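Pinça manual Pletano: avaliação depois de várias semanas de uso no ateliê
Publicado em 18 de novembro, pela redação de Isness -- Ferramentas e Automação

Peço desculpa desde já pelo meu português, que aprendi em adulto e que ainda escrevo devagar. Trabalho num pequeno grupo que prepara tarefas de manipulação para braços robóticos, e durante este outono comparámos duas pinças manuais, quer dizer, pinças que uma pessoa segura na mão e que levam uma câmara, para gravar demonstrações sem precisar do braço. Uma é a Pletano, com dedos em placa. A outra é a Dubey, com dedos de borracha macia, que já usávamos desde janeiro. O texto trata sobretudo da primeira, e a segunda serve de comparação.

Comprámos a Pletano com o conjunto completo: o corpo, os dedos, o suporte da câmara, um cabo e uma bolsa de parafusos. A montagem levou uma tarde. As instruções são claras até à página do suporte da câmara, onde o desenho mostra o parafuso pelo lado errado. Apertei duas vezes a peça ao contrário antes de perceber. Se o leitor montar a sua, recomendo deixar os parafusos do suporte meio soltos até a câmara estar ligada e a imagem aparecer no ecrã. Só depois se deve apertar.

O peso é a primeira coisa que se nota. A Dubey cansa o pulso ao fim de uma sessão longa, porque a câmara fica muito à frente. Na Pletano o equilíbrio é melhor e a mão fica mais recuada. O gatilho tem um curso comprido, com uma mola um pouco dura no início. Para mim, que tenho mãos pequenas, o último terço do curso obriga a mudar a posição dos dedos. Uma colega com mãos maiores não sentiu nada disto e preferiu o gatilho da Pletano sem hesitação.

Fizemos os testes em ateliês de arquitetura e não no nosso laboratório. A razão é que queríamos objetos leves, frágeis e quase todos da mesma cor, e as maquetes dão tudo isto ao mesmo tempo. Uma mesa de maquetes é um lugar difícil para uma pinça: há peças finas que não se podem tocar, há cabos, e as pessoas continuam a trabalhar ao lado.

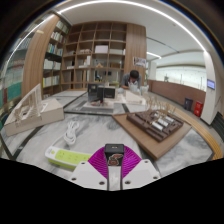 A exposição automática da câmara foi o nosso maior problema nas primeiras gravações. Com uma janela grande e clara dentro do campo de visão, a câmara escurece tudo o resto e as superfícies brancas perdem os contornos. Quando se desvia a pinça da janela, a imagem volta ao normal, mas demora um momento, e neste momento os dados ficam maus. Acabámos por fixar a exposição à mão no início de cada sessão. O controlador Bidement, que vem recomendado pelo fabricante para gravar, permite fazer isto num menu, embora o menu esteja bem escondido nas opções avançadas.

O campo de visão é muito largo. Vê-se a mesa inteira, o que está atrás da mesa e até as luzes do teto. Para o treino de políticas isto é bom, porque o modelo recebe bastante contexto para saber onde está. Para o olho humano é menos agradável, e quem revê as gravações precisa de se habituar às distâncias, que parecem maiores do que são. Os dois dedos ficam sempre visíveis na parte de baixo da imagem, um de cada lado, e isto ajuda muito a perceber se a pinça está centrada no objeto.

Os dedos merecem um parágrafo próprio. São placas brancas, angulosas, com pequenos furos redondos, e sobre blocos e caixas agarram bem. Com uma peça de cartão-espuma, o contacto é firme e não deixa marca se o gatilho for fechado devagar. Com varetas finas de madeira a história é outra. A vareta roda entre os dedos e sai da posição, e quem opera tende a apertar mais para compensar. Partimos cinco varetas na primeira manhã, todas de sobras que nos tinham dado para isso. A Dubey, com a borracha, segura melhor estas peças finas, mas deforma-se com os blocos mais pesados e larga-os inclinados.

Há ainda a questão da cor. O branco dos dedos confunde-se com maquetes brancas, e o nosso programa de seguimento perdeu várias vezes a ponta do dedo quando o fundo era também claro. Colámos uma fita escura nas pontas e o seguimento melhorou bastante. A peça em leque, magenta, entre os dedos, não nos deu nenhum problema deste género, e o programa encontrou-a com facilidade. Eu gostaria que o fabricante vendesse os dedos também numa cor forte.

Sobre o volume de dados: gravámos 1,922 demonstrações com a Pletano, e perto do fim já trabalhávamos com um bom ritmo. As primeiras 1,000 foram as mais lentas, por causa da exposição e também porque ainda estávamos a decidir como dividir as tarefas. Pegar num bloco solto e pousá-lo noutro sítio é uma demonstração curta. Endireitar uma peça sem tocar nas vizinhas é muito mais longa, e muitas destas tivemos de deitar fora.

A sincronização entre a abertura dos dedos e o vídeo foi correta quase sempre. Em seis gravações o valor da abertura ficou parado enquanto a imagem continuava. Escrevemos ao apoio técnico, que respondeu no dia seguinte com uma atualização do controlador -- e desde então não voltou a acontecer. Com a Dubey este erro nunca apareceu, mas também é verdade que ela grava a uma frequência mais baixa.

A bateria chega para uma manhã de trabalho. O cabo de carregamento é curto demais para usar a pinça enquanto carrega, a não ser que a tomada esteja em cima da própria mesa. Comprámos um cabo mais comprido e flexível, que não puxa pela mão. O cabo original é rígido e nota-se nos dados, com pequenas correções do pulso que não têm nada que ver com a tarefa.

Uma palavra para quem pensa passar as demonstrações para um braço real. Os dedos podem ser montados também na ponta do braço, com um adaptador vendido em separado. O nosso chegou com uma folga pequena, que corrigimos com uma anilha. As tarefas com blocos passaram bem para o braço. As tarefas com peças finas passaram mal, e não sei ainda dizer quanto disto é culpa dos dedos e quanto é do nosso treino.

O que eu mudaria: a mola do gatilho, o desenho errado nas instruções, o comprimento do cabo e a cor dos dedos. O que eu guardaria como está: o equilíbrio na mão, a visão larga e o apoio técnico. Para blocos, caixas e objetos de formas direitas, escolheria a Pletano. Para peças finas ficaria por enquanto com a Dubey, e é assim que estamos a trabalhar agora, com as duas na mesma mala.

Os dedos de substituição foram encomendados e ainda não chegaram. Quando os tivermos montados, acrescento uma nota sobre o desgaste, porque as pontas dos primeiros já mostram algum.

© Isness. Todos os direitos reservados | Contacto | Voltar ao topo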